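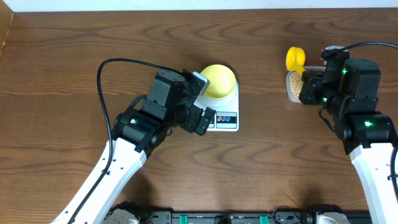
Can a machine do the boring jobs behind a shop counter yet? I've been asking that since my first summer weighing out lentils for my aunt, so when Negussie, the dry goods store on the corner of my street, let me sit in on its weighing trial, I went over before breakfast. The job couldn't be plainer. You put a bowl on a kitchen scale, you scoop beans into it, and you stop when the number is right. The setup on the back table is just as plain: a yellow bowl on a white digital scale, a clear plastic tub of beans off to the right, a round yellow scoop, and two arms bolted to a black rail along the edge. One arm takes care of the scoop and the other keeps to the bowl side. I pulled up a stool and stayed until lunch.

The store sells beans, grains and spices by weight, and a lot of the trade is in small bags that get made up before opening. Gemechu Mersha has run the place long enough to do most of it by eye (he still checks every bag, and he's still right more often than I'd like). He told me the morning bagging eats up more of his day than serving customers does.

"I don't need it to be fast," he said. "I need it to be doing beans while I'm doing something else."

The trial is a joint thing with Restunetti, a small outfit that has been trying its arms on kitchen and shop chores all fall. Letay Degefa is the engineer who comes in with them, and she was very patient with my questions, including the dumb ones. The order for the morning was 40 bags at 255 grams each, and a bag passed if it came within 2 grams either way. That's the store's own rule for the people who work there, too, and Gemechu wouldn't loosen it for the arms.

So how did it go? Slowly! The first big scoops were fine. They went in with a nice rattle and the number on the scale jumped up to where you'd want it. Then came the last little bit, and oh boy. A person just tips a wrist and lets a few beans roll off. The arm would tip, wait, tip again, wait some more, and then half the scoop would let go at once and the bag was over. I caught myself leaning forward on my stool and whispering "easy, easy" at it like it was a toddler with a milk jug.

By the time I left, 20 bags had passed. Letay called that a decent morning. Gemechu called it half an order, and then went and made up the rest himself while we were still talking.

The thing I hadn't thought about was the scale. If you lean on a bowl even a tiny bit while it's being weighed, the number is wrong, and we all know this without ever having learned it. Letay says the arm on the bowl side has to back off before a reading counts, and a good part of the programming time has gone into that one small courtesy. Spilled beans are another headache. When one lands on the table, the arms carry on as if it weren't there, and a person has to come and pick it up. Hamdia Worku, who works the register, did that a few times while I watched, without breaking off her phone call.

I asked Hamdia if she was worried about her job. She laughed and said she'd worry when it could find the good cardamom for Mrs. Fuller upstairs, who never remembers what it's called. She would be glad to give up the beans, though. Her wrists hurt by the end of a holiday week, and November is already busy.

Not everybody on the block is sold. Fuad Demissie has the bakery two doors down and tried a machine for portioning dough from a company called Hutberg. It's back in its crate. He says it did the job well enough, but cleaning it took longer than cutting the dough by hand, and he thinks people always forget to ask about the cleaning. I put that to Letay and she said it was fair. Beans are dry and forgiving, and she hasn't tried anything sticky. Dates were mentioned. She made a face.

Me, I came away more cheerful than I expected. I wouldn't hand over my kitchen, and I sure wouldn't hand over my flour, but I watched a pair of arms fill bags that I'd have bought without a second look. I did buy one, in fact, and it's soaking on my counter right now. I put it on my own scale at home first, of course, and got 254.

The trial goes on at Negussie until the end of the month, mornings only, and Gemechu says customers are welcome to look in as long as they leave room at the counter. Rice is next. Letay expects the smaller grains to pour more evenly, and Gemechu expects to be sweeping. The store hasn't agreed to buy anything, and Restunetti wouldn't give me a price, though I asked twice. Bags filled by the arms go on the shelf with all the others, at the same price, and if you want to know which ones they are you'll have to ask Hamdia.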